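How to join a paid food panel without wasting your evenings

Food brands love asking for opinions. Paying for them is another matter. I signed up to Woltumley in June and needed 1,000 points for a voucher. The first survey gave me 2. 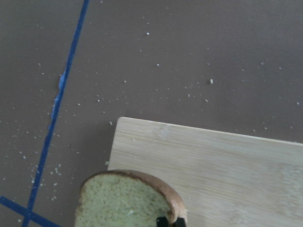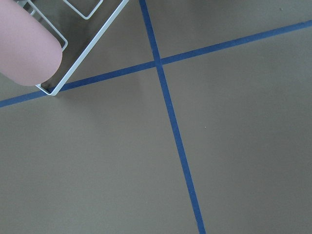 Start by reading the payout page before you give an email address. Set up a separate inbox, and skip anything that wants your phone number. If they post you a product to try at home, clear a bit of worktop and mark off your space with tape, the bright blue sort shows up well. Write down the points promised. Ledex says 50 a task. Check it.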